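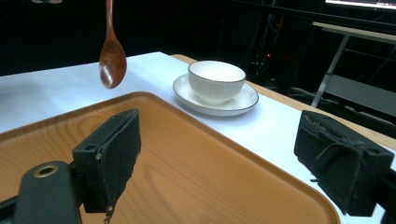
## 5.2 Pad Wear and Dropped Objects

The most common fault in the tea-service task was slip at the finger pads. Of 400 logged grasps with the Morikawa hand-held gripper, 76 ended in a drop or a visible shift of the object. Spoons with a slender handle were the worst case. Cups slipped less often, but a dropped cup is the greater safety concern, as broken ceramic can end up where the operator's hand is working.

We first blamed the width signal and spent most of December recalibrating it. This changed little. When the pads were replaced, the next 30 grasps had no drops, and we now treat pad wear as the main cause.

The wear is easy to miss during a session. In Figure 2, the right pad is fuzzy, with frayed and creased edges, and both fingers are over the tray, with the cup and saucer beyond its far rim. Our checklist covered the mount and the lens – it did not cover the pads.

The Cusska protocol now calls for a pad check before each session, and a pad with any fraying is changed. Grasps recorded before this rule remain in the dataset, flagged as "pad state unknown." We did not measure friction directly.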